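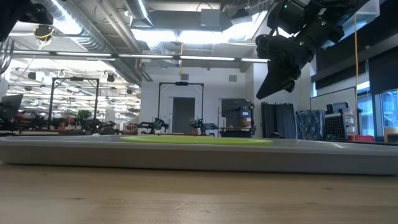

Eyerusalem Derese
Ingénieure logiciel, contrôle et planification – Grestcombe

Ticket : le bras droit s'arrête au-dessus du bac, erreur « start state in collision »
Composant : planificateur Brernano, poste à deux bras
Statut : résolu, une question reste ouverte

Bonjour à tous,

J'écris ce ticket en français pour que l'équipe de Waltska puisse le suivre. Merci de me corriger si un terme n'est pas le bon.

Symptôme

Le bras droit descend vers le disque vert posé sur le bac gris. Quand le doigt de la pince passe au-dessus du bord arrière du bac, la trajectoire est interrompue et le planificateur refuse tout nouveau mouvement. Le message est toujours le même :

[planner] start state in collision: right_finger / tray_rim
[planner] request rejected

Pourtant le doigt ne touche pas le bac. J'ai vérifié à l'œil et avec une feuille de papier glissée entre les deux. Le bras gauche, avec le même programme en miroir, ne montre pas ce défaut.

Le problème est apparu lundi, après la mise à jour du module de perception. Je précise que la version du contrôleur n'a pas changé.

Ce que j'ai essayé

1. Redémarrer le planificateur seul. Aucun effet.

2. Redémarrer le poste complet. Le premier cycle passe, ensuite l'erreur revient.

3. Refaire l'étalonnage de la caméra par rapport à la base du bras droit. Le résidu est correct, l'erreur reste.

4. Remplacer la carte de profondeur par le modèle fixe du bac. L'erreur disparaît. J'ai lancé 67 cycles de suite sans arrêt. À partir de ce moment j'ai cherché du côté de la perception.

5. Remettre la carte de profondeur et enregistrer les voxels occupés au moment de l'arrêt. Il y a un petit amas de 11 voxels juste au-dessus du bord du bac, à un endroit où il n'y a rien.

Réponse de Hagos Mamo

Bonjour Eyerusalem, peux-tu regarder l'âge de ces voxels ? Dans la nouvelle version, la durée de conservation n'est plus lue dans le même fichier. Si le paramètre est absent, la valeur par défaut est 2 000 ms. Avant nous avions 300 ms. Regarde aussi si le filtre qui retire le robot de l'image est bien actif pour les deux bras.

Suite de l'analyse

Hagos avait raison pour les deux points. Le paramètre voxel_timeout_ms était encore dans l'ancien fichier, donc ignoré. Et dans le filtre du robot, le lien right_finger n'était pas déclaré : il a été renommé pendant la mise à jour, et la liste contient toujours l'ancien nom. Le doigt droit était donc vu comme un obstacle, et il laissait derrière lui des voxels pendant deux secondes. Quand il revenait au même endroit, il entrait en collision avec sa propre trace.

Je ne suis pas certaine du rôle des reflets. Le bord du bac est clair et il renvoie la lumière en bandes fines. J'ai fait un essai avec un ruban mat sur le bord – l'amas était un peu plus petit, mais l'erreur était la même. Je laisse donc ce point à part.

Correction appliquée

perception.yaml
voxel_timeout_ms: 300
self_filter_links: left_finger, right_finger

Après cela j'ai relancé le programme d'origine avec la carte de profondeur active, sur les deux bras. Pas d'arrêt pendant l'après-midi.

Question ouverte

Est-ce que le module pourrait refuser de démarrer quand un lien du filtre n'existe pas dans le modèle du robot ? Aujourd'hui il écrit seulement une ligne au niveau debug, et je ne l'avais pas vue. Hagos propose de faire une vérification au lancement. Je préfère une vraie erreur, mais il faut demander à Waltska si leurs postes utilisent encore d'anciens noms.

Je garde le ticket ouvert jusqu'à leur réponse.

Eyerusalem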